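Review: Flenon open day, Ustside
11 March 2019

Quick write-up before I forget it all. Went to the Flenon open day at their Ustside workshop, mostly to see the Carar arm doing tabletop handling. I run a small packing room and have been putting off this decision for ages, so this is a review from a buyer who knows belts and boxes and not much about programming.

Getting in - easy. Signed a sheet, got a badge, got a coffee. Parking is bad, go by bus if you can. Talks ran late so I skipped the second one and went straight to the demos.

Nahuel Bravo was running the Carar table. Good presenter, no slides, just talks while the thing works. He started with simple pick and place, household stuff, and let people ask for changes as he went. I liked that. At the last show I went to, everything was on a loop and you couldn't get a straight answer about what happens when an item is out of place.

So I asked for exactly that. He slid the mug over by a hand's width and started it again. It found it, slower than the first go. Third try it stopped short and he had to restart the program. He didn't hide it, which I'll give him credit for.

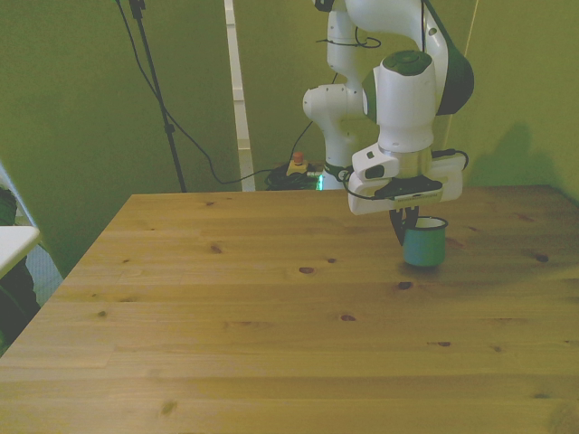

Carar demo, gripper on the rim of the enamel mug.

What I liked. The motion is smooth, smoother than I expected at this price. Quieter than our tape machine. Teaching a new position by hand took Nahuel a couple of minutes and then he let me have a go, and I managed it, badly. The camera sits right on the gripper so you are not bolting extra stuff to the ceiling. Menus are plain enough. Didnt need the manual for the basics.

What I didn't. Speed. It is fine for a demo but we move about 4000 items on a busy day and I can't see one arm getting near that. Cables looping round the gripper housing bother me too, in my place something would snag on them by lunchtime. Abelardo Yáñez from the sales side said there is a sleeve kit, sold seperately. Of course it is. The software license is yearly after the first 1000 hours and I had to ask twice before I got that out of him.

Support - three engineers for the whole region at the moment. Response time "usually next day". Hmm. I'd want that in writing.

I also had a look at the Gaete gripper set on the next bench. Nice build, softer pads, swaps on with one latch. Worth the extra if you handle glass or anything glazed. No price list on the day, they are emailing it.

Would I buy? For short runs, sample packs, gift sets, yes, probably. For the main line no, not yet. Abelardo offered a trial with our own boxes and I've said yes to that, minimum batch is 200 pieces so I need to clear a bench first.

Open day itself: four out of five. Loses one for the parking and the late talks.
Carar arm: three and a half. Will update after the trial.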